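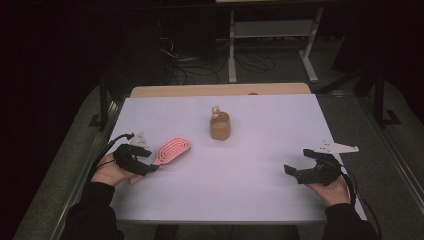

Brush and cup on the white top, Binula room.

Ticket: white top sliding on table
Status: open
Product: Wolta board, 600 deep, white
Logged: November

Problem. Board sits loose on our wooden table, creeps back when you lean on the front edge. Small things shift with it. Cup is the worst, light as anything, tips if the board gets a knock. Brush just rolls onto its handle.

Tried so far
- wiped both faces, dried, put back. Same.
- Clirkero pads, 2 at the front. Better for 10 minutes then crept again
- turned board end to end. No change, put it back how it was

Also the surface marks easily. Chu cleaner leaves a haze, plain water and a cloth dosn't. Using water only for now.

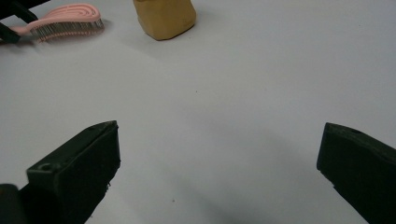
Update, 4.15pm. Took the pads off, they'd gone fluffy. Cut strips of rubber matting, 21 cm each, one down each short side. Leant on it hard, no movement yet. Want to leave it overnight before I say fixed.

Questions for Wolta: is there a proper non slip underlay for this size? And can the pads be swapped for the thicker ones, or do we re-order. Packet is open, reciept still in the drawer.

Leaving ticket open. Will check the strips in the morning and add a note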